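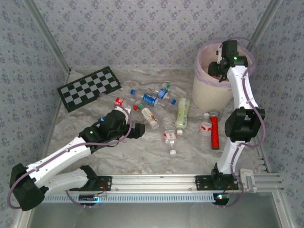
When does the Jarnley ferry go back to its full timetable? The first week of September, with the early boat leaving Festholm at 6:40 in the morning, same as it did before the cuts.

I've been waiting to type that sentence since spring! If you live on the Jarnley side you already know what the short timetable did to us. If you don't, picture finishing a late shift at the Koskela bakery, walking down to the landing with flour in your shoes, and finding out your next boat is after sunrise. I did that more than once (I'm a slow learner) and slept in my coat in the waiting room, next to the vending machine that hums.

So the news is good, and I'll try to get it all down in order before I wander off.

The full schedule is back on both routes. That means the early boat, the two midday crossings we lost, and the late one at 11:15 at night. The harbor office put the new sheet up on the landing door last night and there was a little crowd reading it by phone light when I got there. Someone had already drawn a smiley face next to the late boat. I didn't do it, but I thought about it.

The money came through in the end from the island council at Broltovness, which voted to cover the extra crew for 2 years. The petition had 654 names on it, and if you've ever tried to get people out here to sign anything, you know what a pile that is. My aunt wouldn't sign a birthday card without reading it twice, and she signed.

I called Valtteri Riihimäki, who runs the boats, and asked him how he felt about it. "Relieved," he said. "I've had people yelling at me in the grocery store since April." I may have been one of those people, so I moved on to my next question pretty fast. He told me the crews are hired and the late run will use the smaller boat, the one with the green benches, unless there's a lot of freight. Cars still need to be booked ahead on that one. Foot passengers and bikes just show up.

Fares are where it gets a bit less cheerful. The single ticket stays the same, but the yearly pass is going up to 400, and it has to be bought at the Festholm office in person. Why in person, I couldn't tell you. I asked, and Valtteri said the online form was "being looked at," which is what he said about the heater on the upper deck a couple of winters ago. Kids still ride free with an adult, and so do dogs, although the sign now says dogs have to stay downstairs. Mine will be heartbroken. He likes the wind.

If your old pass runs past September, hang on to it. They'll honor it until the date printed on the back, and you won't have to pay the difference. That was the thing most people at the landing wanted to know, and the sheet on the door doesn't mention it at all, so please pass it along.

There's also a change to where you get on at Jarnley. The old stone steps are closed for repairs, and everybody boards from the long ramp on the north side, past the boathouse. It's a longer walk than you'd think with groceries! Give yourself an extra five minutes, more if it's icy. The steps are supposed to open again before the holidays. They've been there since 1817 (it's carved into the top one, if you brush the sand off), and I'd hate to see them swapped out for concrete, but Valtteri promised me they're only resetting the loose ones and fixing the railing.

I asked him about fog, too, since fall is coming and we all remember last October. The rule hasn't changed: if the captain can't see the channel marker from the dock, the boat waits. What's new is that the waiting room at Festholm will stay unlocked and heated until the last boat has gone, however late that turns out to be. After my nights in there with my coat over my head, I could've hugged him through the phone.

The school run is staying where it is, at 7:50, and it'll still be packed. A few parents wanted a second boat right behind it and that didn't make it into this round. The Broltovness council said they'd talk about it again after New Year's, so if you've got a kid on that run and an opinion, write to them now while they're in a giving mood.

Paper copies of the timetable are at the bakery, the post office, and the Festholm ticket window. The bakery's stack is by the register, under the cinnamon rolls, so mine has a butter stain on it already. If you notice a mistake on the sheet, tell the harbor office and not the deckhands, who have heard plenty from us this year.

I'm planning to be on that first 6:40 boat with a thermos. Come say hi, I'll be the one on the upper deck without a dog.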